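Comparatif de pinces portatives Lurent et Jirar - questions fréquentes

Quelles pinces ont été comparées ?
Deux modèles à commande manuelle : la Lurent à tringlerie et la Jirar à glissière. Les deux reçoivent la même caméra et le même contrôleur Honolby. Les essais ont été menés en février par Tineke Mulder et Tamás Tóth.

Combien de prises par modèle ?
100 par pince et par tâche. Les prises interrompues par l'opérateur sont conservées dans le journal, mais exclues des taux de réussite.

Quelle est la charge maximale ?
400 g pour la série complète. Au-delà, le patin de la Jirar glisse sur les emballages lisses et les résultats ne sont plus comparables.

À quelle fréquence faut-il refaire l'étalonnage ?
Toutes les 50 prises, et après chaque démontage d'un doigt. La procédure consiste à fermer la pince à fond, à l'ouvrir à fond, puis à valider les deux butées dans le contrôleur.

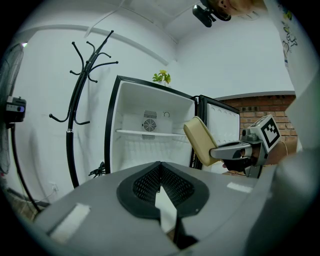
Comment l'ouverture des doigts est-elle mesurée ?
Par suivi optique, sans codeur. La caméra relève la position d'un marqueur carré noir et blanc porté par un cube blanc, à la base de la biellette métallique du doigt. Le contrôleur en déduit l'écartement. Tout ce qui masque le marqueur fausse la mesure - câble, manche, rebord d'étagère. Avec un petit réfrigérateur comme celui-ci, porte ouverte à droite et clayette sur toute la largeur, nous conseillons une approche de face, le doigt dégagé de la porte.

L'intérieur blanc d'un appareil gêne-t-il la caméra ?
Oui, si l'exposition est automatique. Il faut la verrouiller avant l'approche. Sur 237 séquences relues, les pertes de marqueur se concentrent à l'entrée du compartiment, au moment où l'image se réajuste.

Peut-on monter les patins d'une marque sur l'autre ?
Non, l'entraxe des vis diffère. Un adaptateur Đào existe pour la Lurent - il allonge le doigt et impose un nouvel étalonnage.

Les fichiers bruts sont-ils disponibles ?
Sur demande auprès de Tamás Tóth. Préciser le modèle de pince et la version du contrôleur.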